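Survey form notebook, Skistville office
23 July 2026
Robel Assefa
4 min read

Picking up from where the last entry gave out, which was halfway through a sentence about skip logic. I have no idea how it was going to end.

State of play: the "How did we do?" form went out to 1,179 customers on the Putatell list. We have 31 replies. Gunnel says this is normal for the time of year. Gunnel has said it at every time of year I have worked here.

Went through all 31 with Hagos this morning. Four of them are from us. One is from Hagos, testing whether the comments box would take an apostrophe (it would), one is from me, and the other two are from Blandine, who gave us a nine and then, an hour later, a three. I asked what had happened in between and she said she'd tried to export something.

So the real figure is 27, and I've taken ours out of the sheet. They are in a tab called "not real" if anyone wants them.

Main finding so far is about the order of the questions. The old version opened with company name, company size, job title and "which of our products do you use", and asked for the score at the end. People get as far as company size and leave. I can see them doing it in the Inix log: open, name, size, gone. I don't blame them. I don't know our company size either, it depends whether you count Gebremedhin's contractors.
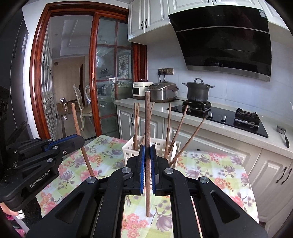
New version puts the score first, then one open box, then stops. Everything else we either know already from the account or can live without. Gebremedhin wants to keep job title for the sales people. We argued about this until lunch and agreed that it could stay if it was optional and last, where it can do no harm.

Second finding: the reminder email. It went to everybody, including those who had already answered, and two of them wrote back to say so. One was nice about it. The cause is dull. The reminder list is built when the campaign is made and not when the reminder is sent, so anyone who replies after that still looks like a slacker. Hagos has changed it to build the list at send time. Tested on the dummy list of 200 addresses, all of which come to me. My inbox is now mostly me, reminding me.

Third, and I'd like this written down somewhere I can point to: the thank-you page said "Your ticket has been raised". It has said that since we copied the form from the support one. Every person who took the trouble to give us a score has been told they have a ticket. No wonder some of them rang up. Changed it to "Thanks, we've got it." Blandine wanted something warmer and is welcome to write it.

Things that didn't work:

Moving the form inside the email itself, so you click the number straight from your inbox. Lovely idea, and it looks fine in my mail program. In Gunnel's the numbers come out stacked in a column with the ten at the bottom, which I suspect does our average no favours. Parked.

The smiley faces. Hagos made a set. The middle one looks as if it has had bad news. Also parked, though he has printed it and stuck it on his monitor.
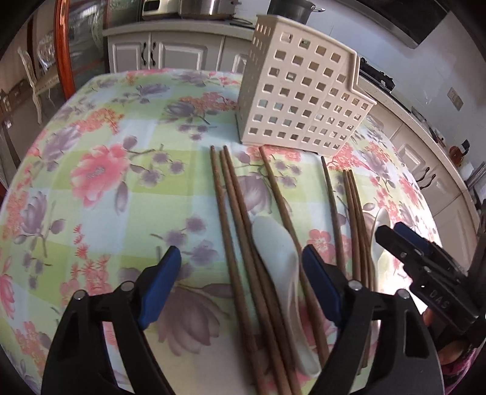
Eight chopsticks and the cream caddy.

On the comments. Of the 27, eleven left something in the open box, and most of those are about the same thing, the date picker, which starts the week on Sunday whatever you tell it. I'd have said nobody cared. The scores from people who mention it are no worse than the rest, so they are annoyed but loyal, or else annoyed and tied into a contract. The form can't tell the difference. Asked Gebremedhin if we could add a question for that and he gave me a look.

I have not worked out the overall score. With this few replies one grumpy person moves it a long way, and if I write a number here it'll be on a slide by tea time. Gunnel, if you are reading this, no.

To do:

Send the short version to the half of the list that never opened the first one. Hagos to split it, me to check it, given what happened with the reminder.
Raise the date picker with the Inix people again. Attach the comments this time.
Block our own office from answering. Blandine says she will just use her phone.
Rename the "not real" tab before anyone outside sees it.
Run the lot again in September and see whether the drop at question two has gone.

Hagos has just found a fifth one of ours. It's Gebremedhin, job title left blank. So it's 26, and the tab has been updated.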